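How to Hang Patterned Wallpaper in a Small Room (Without Losing a Weekend)

Skill level: beginner, if you can use a level
Time: one long day, plus drying

Quick version of how I do it. Did the spare room at the Gilbert house last January and the hall closet right after, so most of the mistakes are fresh.

What you need

Paste the wall paper. Get that kind if you have any choice. The paste goes on the wall, the paper goes on dry, no pasting table, no soaking. If yours says "paste the paper" you can still follow along, just add the booking step from the label.

Paste, roller, small brush for corners
Plumb line or a 4-foot level
Snap-off knife and a full pack of blades
Wide putty knife or a metal straightedge
Smoothing brush or plastic smoother
Seam roller
Sponge, two buckets
Pencil. Not pen. Pen bleeds through.
Stepladder

I use the Zendutico smoother with the felt edge. Any felt edge is fine. The bare plastic ones can leave shiny tracks on matte paper.

Before you buy

Check the pattern repeat on the label. Small repeat, little waste. Big repeat and you throw away a chunk of every strip. Measure the distance around the room, divide by the roll width, round up. That's your strips. Then see how many full strips come out of one roll once you add the repeat to each. Do that part on paper, slowly. I've messed it up twice.

Buy one extra roll. Same batch number on every label – check in the store, not at home. I ordered from Groreo and got two batches in one box. They swapped it but it cost me a week.

Prep the walls

Boring, do it anyway.

Power off at the breaker. Switch plates and outlet covers off, screws taped to the back of each one so they dont wander.

Fill holes. Let dry. Sand with 120, wipe the dust. Run your palm flat over the wall with a lamp shining along it, you'll find bumps you can't see straight on. Thin paper shows every one.

Glossy paint needs a scuff sand. Bare drywall needs primer, no skipping, or the paper will take the wall with it when somebody strips it. Dark wall under light paper – prime white.

Where to start

Pick where the pattern will finally not match. There's always one spot, the last strip meets the first and they don't agree. Put it over the door or in the corner behind it.

In a small room I center a strip on the wall you face when you walk in, then work out both ways. Big motif dead center looks planned. Big motif six inches off center will bug you forever.

Draw a plumb line for strip one. Don't trust the corner. Don't trust the door frame either.

Hanging the first strip

1. Cut it to wall height plus 4 inches. Two extra up top, two at the bottom.
2. Roll paste on the wall, a bit wider than the strip. Brush the edges and the ceiling line. Even coat, no dry patches.
3. Stick the top first, with the 2 inches riding up on the ceiling. Slide the edge to your pencil line.
4. Smooth from the middle out, top down. Let the bottom hang till you get there.
5. Check it with the level again. Now, not after strip four.
6. Press the putty knife into the ceiling joint and cut along it. Move the putty knife, keep the blade in the paper.
7. Same at the baseboard.
8. Wipe paste off ceiling and trim right away.

New blade every strip. Dull blades tear damp paper and you can't hide it.

Matching the next one

Unroll the next length against the strip on the wall before cutting. Find one thing at eye level on the seam, half a flower or the point of a leaf, and line that up. Eye level first. If the paper printed slightly off, let the error run to the top and bottom where people dont look.

Trellis and ribbon patterns are the fussy ones. A diagonal that jumps at the seam shows from across the room. Loose florals forgive more. Florals on a lattice, you match the lattice and the flowers come along.
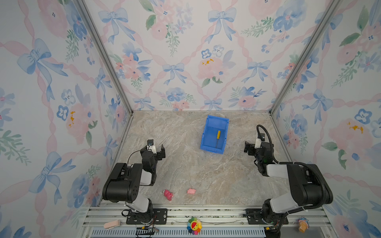
Butt the edges, don't overlap. Seam roller after 15 minutes, light pressure. Press hard and you squeeze out all the paste and the seam lifts later. Skip the roller on anything embossed.

Corners

Inside corner: never wrap a full strip around. Measure from the last edge to the corner at top, middle and bottom. Take the biggest number, add half an inch, cut the strip to that. Hang it, let the half inch turn the corner.

Then a new plumb line on the next wall, and the offcut goes there, overlapping that half inch. You lose a sliver of pattern in the corner. Fine. Vinyl paper needs overlap adhesive there, regular paste won't hold vinyl to vinyl. I had a tube of Votano left over and used that.

Outside corners: wrap an inch, same idea.

Outlets

Power still off. Paper right over the box, cut an X corner to corner, trim the flaps, plate goes back on once its dry.

Drying

Windows shut, heat low. Fast drying pulls seams open. Small bubbles mostly go flat overnight. The ones still there next day – slit with a fresh blade, dab of paste behind, press, wipe.

Keep the leftovers, with the label, somewhere dry. Write the room name on the roll.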